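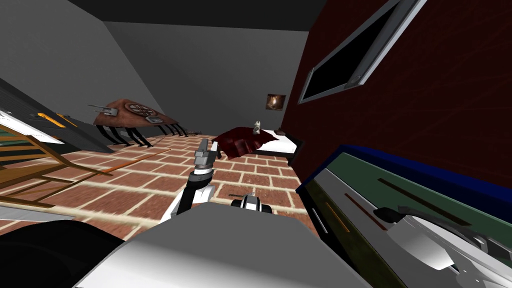 Progress note, June — Stokero room-turnover project
To: Ea Mogensen, Overgaard fund
From: Charmaine Khumalo, Prisar guest houses

Short one this time, we're mid-changeover and I have until 4 to send it.

Where we are. Simulation work still going. Two-arm model runs in the simulated guest room, brick floor, bed, TV on the wall, the low table everyone argues about. 600 runs logged, target for this phase is 1000. Leif reviews the failed ones first thing, before the housekeeping shift starts. Tasks so far are pick-up from the floor and clearing the bed. No real rooms yet and none planned before the staff talks are done.

The low table. Legs splay out at the bottom and the arm has to plan round them every time. Þórarinn wants it kept in, says real rooms are worse. Agreed.

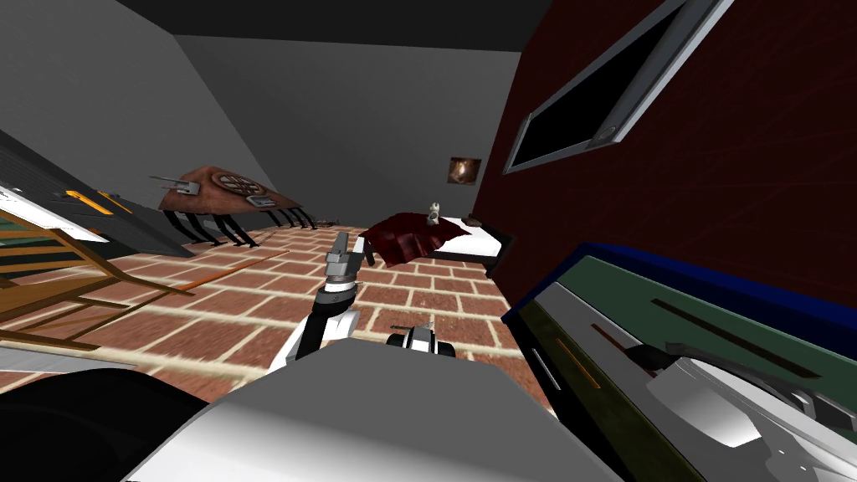
Reach close to the floor matters most to the housekeepers. All 13 were asked which part of the job they'd hand over tomorow and bending came top, well ahead of carrying linen. Making beds they want to keep. Elínborg was blunt about it — she does not want to spend a shift walking behind a machine fixing corners.

What changes for staff. Draft rota has one person per floor as room lead, checks the room and signs it off. Pay grade for that not settled. Janis (our scheduling system) needs a new role added, quote recieved, over budget, see sheet. Hours stay as they are through the trial, that's in writing now.

Problems: review takes too long, Leif is doing it alone. Need a second person trained.

Next: finish the runs, second staff meeting, pay grade answer from head office. Would like to move the leftover travel money to training — can you confirm by email?

Charmaine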